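Keeping the Old Family Computer Going: Spring Cleaning for Dust, Screws and Cables

Posted in Workshop Tips

Every house I've ever lived in has had one of these, the big desktop tower that sits under the desk in the den and never gets a second thought until it starts roaring like a hair dryer. Ours does the taxes, holds the recipes and plays my husband's solitaire, and I have no intention of replacing it while it still turns on in the morning! So once or twice a year I open it up and give it a good going over, the same as I do the dryer vent and the coils behind the fridge, and I've picked up a few habits along the way that I'm happy to pass on.

Start by shutting the computer down properly, through the menu, and then pull the power cord out of the back. Hold the power button in for a few seconds after that. My brother-in-law taught me this one, and it drains off whatever little bit of charge is left sitting in there. Take a picture with your phone of the back, too, with all the plugs in place, before you undo a single one (I skipped this the first year and spent a whole evening trying to remember which hole the speakers went into).

Carry it somewhere with good light and room to turn around. The kitchen table is fine if you put down an old cotton sheet. Please don't use the fleece throw off the couch, as lovely and soft as it is, or you'll be snapping with static the whole time. Lay the tower on its side with the panel you're taking off facing the ceiling. Before you reach in, touch a bare metal part of the case, and do it again every time you come back from answering the door or stirring the soup.

Now, the screws. I use a muffin tin, one cup for each place I've taken screws from, with a scrap of masking tape beside each cup to say where they came from. An egg carton does just as well and you can close the lid on it if the cat is interested. Computer screws look alike until you try to put a coarse one in a fine hole.

For the dust itself, I take the tower out on the back porch and use a can of compressed air in short puffs, keeping the can upright. Hold each fan still with a pencil eraser or a fingertip while you blow on it so it doesn't spin like a top. A clean, dry paintbrush with natural bristles, the inch-wide kind, gets the corners. Keep the vacuum hose out of there altogether and save it for the porch floor afterward.

A desktop case opened up for work:
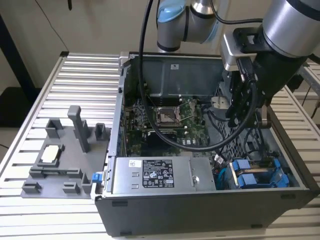
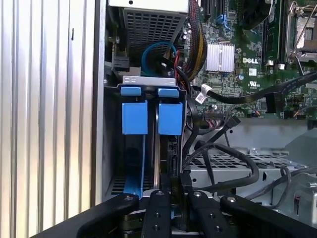 Ajith Shetty wrote in to say that the dust is only half of it, and that he'd like everybody to look at their cables while the lid is off. His way is to press gently on each plug to be sure it's all the way home, then tuck any slack well clear of the fans with one of those soft hook-and-loop straps from the garden aisle. He never uses zip ties, he says, after nicking a wire trying to snip one off. I tried the straps and I'm sold. They come on a roll, you cut what you need, and what's left over will hold up your tomatoes in July.

A word about the parts you can't quite put a name to. Leave them be! You don't need to take the processor out to clean a computer, and the bare pins and contacts down there don't care for fingers. If something really is sticky or grimy, a cotton swab with a touch of rubbing alcohol will do for the plastic and metal of the case, and let it dry completely before you go on.

While everything is apart, wash the outside panel on its own at the sink if it's plain metal or plastic, with a drop of dish soap and a soft rag, and stand it in the dish rack until it's bone dry. The keyboard can be turned upside down over the trash and tapped. I won't tell you what came out of ours, but some of it was from Christmas.

Putting it back together is just the whole business in reverse. Snug the screws with your fingers first and then give each one a little turn with the screwdriver, no leaning on it. Set the tower up on a couple of wood blocks or a low shelf if your floor is carpeted, with a hand's width of space behind it so the warm air has somewhere to go.

I write the month on a bit of tape and stick it to the back of the case. Ours says October at the moment, so I'd better go find the muffin tin.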